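Rustad, week nine: the linebacker numbers

I finished charting the Rustad defense over the weekend, all 353 snaps through the bye. The method is the same as last season. I mark the middle linebacker's depth at the snap, his first step, and whether he ends the play inside or outside the tackle box. Special teams snaps are left out, and so are kneel-downs.

The change from last year is depth. Darlene Leclerc moved her middle linebacker back a yard when she took over the defense, and the run fits look different as a result. He has more time to read the guard, but he meets the ball carrier later. On inside zone that costs a yard or so per carry. On counter and power it gains most of that back, since he is no longer getting caught behind the down block.

Grarnov saw this and ran inside zone 28 times, 25 of them from the same two-tight-end set. The correct answer was to walk the strong safety down and leave the linebacker where he was. Rustad did it in the second half only.

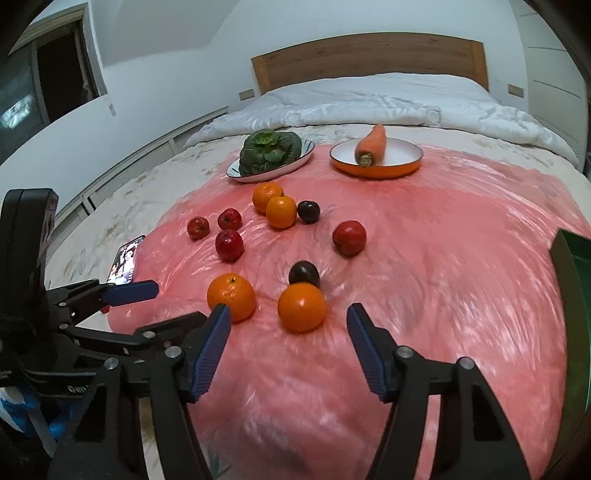
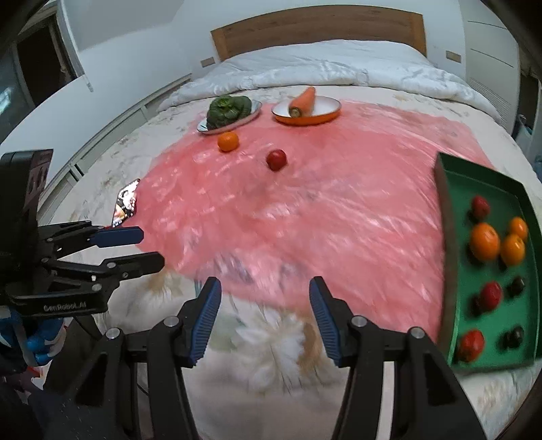 Coverage is harder to grade from a sideline angle. I can see the drop but not always the landmark, so I give a plus, a minus or a blank. There were a lot of blanks against Zevine, who like to flood one side and run the tight end up the seam. The linebacker carried that route well when he was lined up on the hash. From the middle of the field he was late every time.

Mélanie Campbell wrote in to ask why I don't use a tackle count. A tackle nine yards downfield and a tackle at the line both go in the book as one. I would sooner know where he was standing when he made it. I do keep the totals in a separate sheet and can send them to anyone who wants them.

Next up is Grikix, who run more option than anyone else on the schedule. The extra yard of depth should help against the dive and hurt against the pitch - assuming Leclerc leaves him back there. I will chart that one live and post the raw sheet before the write-up. The column for first step has been renamed, so old copies of the template will not import.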